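旧工作站拆机,先记一半

下午三点多开始弄的,趁还没忘赶紧记几笔,想到哪写到哪。

机器是从Lambrakis那边收来的旧塔式工作站,2300块一批,一批3台,这是第一台。另外两台还在走廊里堆着,没空看。Kalliopi Katsaros说要拿去跑Fukus的渲染任务,问我九月能不能交。我说先拆开看看再讲。

侧板卸了,机箱放倒,平躺着干活舒服多了。立着拆主板上的东西真的是折磨,螺丝一掉就滚到电源底下去,上次找了半个钟头,最后在鞋里找到的。

先看CPU这块。散热器不在上面,顶盖露着,颜色有点偏粉,字很淡,我眯着眼看了半天也没认全型号,待会儿拿手电斜着照再说。扣具是两根长压杆那种,四角四颗螺丝。插座左边的板子上印了个小白三角,装回去的时候认准它,别凭感觉放。
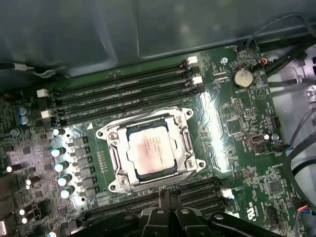
插座和上面那排内存槽,四条都空着

内存等会儿再说,槽倒是好找,插座上面一组,下面还有一组。卡扣白色的,很显眼。备用的条子放在Camoda的盒子里,标签贴的是2627,别跟另一盒3001搞混,那盒是坏条,我一直舍不得扔,早晚要坑自己一次。

纽扣电池在上面那组内存槽的右边,旁边印着BATTERY。打算直接换新的,这么老的机器没必要省这几块钱。换完BIOS设置估计要重来一遍,时间也得重新调。先记下来,免得到时侯又以为是主板出毛病。

再往下是扩展卡。黑色的小显卡,半高的,不占地方。够用就行,渲染又不靠它,Kalliopi自己会另外带卡来。就是还没问她那张有多长,硬盘笼子在另一头,到时候顶住就麻烦了。记得问!!

线比较乱。红黄黑一大捆从硬盘笼下面搭过去,我的习惯是先不理,等硬盘和卡都定了再扎,不然扎好又得剪,白费扎带。
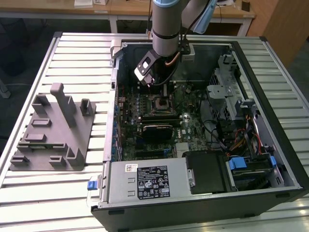 还没弄完的

1. 硅脂。家里那管Jotilport的快见底了,挤不挤得出一颗豆子都难说。得买。

2. 硬盘笼。灰色金属的,一面全是孔,带塑料支架。支架先别扔,装盘要用。盘还没到。

3. 挡板。左边那一列扩展槽挡片,蓝的,颜色我还挺喜欢,老机器就这点讲究。哪一片松了到时候再说。

4. 除尘。主板下边有块银色的小散热片,就在Dell标志附近,鳍片很密,用软毛刷顺着刷,别用吹风机,上回热风开太大了,心疼死。

5. 电源。在机箱最底下横着,先不拆。单独试一下电压,没问题就继续用,有问题再跟Lambrakis扯皮。
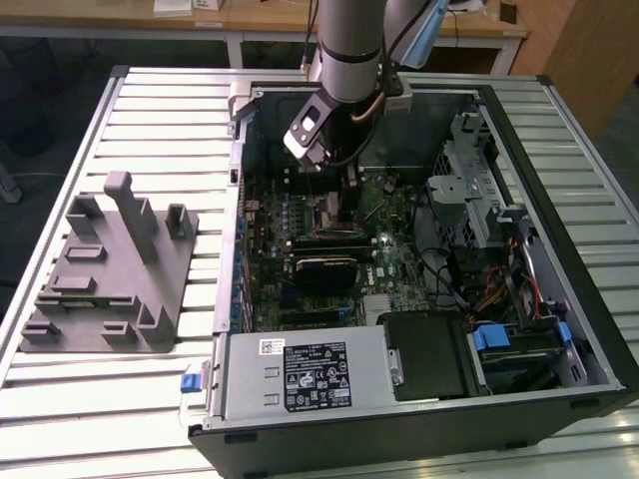
机箱放平的样子,电源在最下边,线还没理

顺便说一句台面。铝型材的,一条一条有槽,放机箱很稳,放螺丝就是灾难。现在学乖了,找了个带磁的小碟子,CPU这边的螺丝一格,机箱螺丝一格,显卡的单独放。格子不够用,硬盘螺丝只好塞进一个空药瓶里,瓶子上写了字,希望我妈别给收走。

装回去的顺序我先写这儿,省得明天翻聊天记录:CPU扣具确认压好,硅脂,散热器,内存先只插一条,电池,然后点一下看亮不亮。亮了再插剩下的,不亮就退回去换条子。显卡先用原来那张小的,别一上来就换大的。硬盘放最后。

点亮之前别盖侧板,盖了肯定要再拆一遍,屡试不爽。

另外两台如果也是一个样子,那就照着这篇来。如果不一样,另外在开一篇。饭好了,先去吃。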